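FOR IMMEDIATE RELEASE

Lytvynenko to Open Countertop Showroom and Cutting Shop in Brultulmont

BRULTULMONT, Friday, January 2, 2026. Lytvynenko, a family-owned maker of kitchen and bathroom countertops, will open a showroom and cutting shop in Brultulmont in May. The new site will be the company's third and the first where customers can choose a slab, approve the layout and have the piece cut in the same building.

The showroom will occupy the street side of the former Grivivora furniture store on Mill Road. The cutting shop will be in the back, in what used to be the store's warehouse. Lytvynenko signed the lease last fall and has been working with the landlord on floor drains, a new loading door and the water recycling system that stone cutting requires.

"We have had customers from Brultulmont for years, and they have always had to drive over an hour to look at a slab," said Stepan Tymoshchuk, general manager of Lytvynenko. "A lot of them made the trip twice, once to pick the stone and once to look at the seams. Now they can stop in after work."

The company will stock marble, granite, quartzite and soapstone at the new location, along with a smaller selection of engineered stone. Full slabs will stand upright on racks indoors, under lighting meant to be close to what people have at home. Customers may bring cabinet doors, paint cards, tile and flooring samples and hold them against the stone. Small samples can be borrowed for up to 12 days with a refundable deposit.
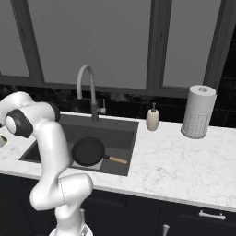 Marble remains the stone customers ask about most, and also the one that brings the most questions after it is installed. Acidic foods such as lemon juice, vinegar and tomato sauce can leave dull spots, called etching, even on a counter that has been sealed. Sealer slows down staining but does not prevent etching. Lytvynenko staff will go over this with every marble buyer before an order is signed, and each order will include a printed care sheet.

"Some people love marble and don't mind if it shows wear. Others will be upset by the first ring from a glass," Tymoshchuk said. "We would like to find out which one you are before we cut anything."

Opening with the new location is a product line named Masisia, made up of remnant pieces left over from larger kitchen jobs. Masisia pieces will be sold by the piece at a fixed price, with one edge profile included, and are sized for bathroom vanities, laundry rooms, windowsills and small desks. The company has sold remnants informally for years, usually to contractors who knew to ask. The new line will be listed online with measurements and a photo of each piece, and the list will be updated every week.

Lytvynenko will offer home measuring in Brultulmont and the surrounding towns. Measuring takes place after the base cabinets are set and level, and the sink and faucet should be on site that day. Customers replacing an existing countertop may leave the old one in place for the measuring visit. Removal and disposal of the old top can be added to the order, but plumbing and gas disconnection must be arranged separately.

The shop will also accept repair work, including chips, loose undermount sinks and re-polishing of etched marble, on stone bought from any supplier. Repairs that can be done in the home will be scheduled on the same days as measuring visits.

Hiring for the Brultulmont site begins this month. Open positions include stone fabricators, installers, a delivery driver and showroom staff. Experience is required for the fabricator positions. Installers may be trained on the job, and new hires in that role will spend their first three weeks with crews from the company's existing locations. Applications can be picked up at either current showroom or requested by mail.

Designers and builders who want to set up a trade account before the opening may do so at either existing showroom. Current trade accounts will carry over to Brultulmont with no new paperwork.

Showroom hours and the exact opening date will be announced in the spring.

About Lytvynenko
Lytvynenko cuts and installs natural and engineered stone for homes and small businesses. The company operates two showrooms and does all of its fabrication in-house.

Media contact:
Stepan Tymoshchuk, General Manager
Lytvynenko

###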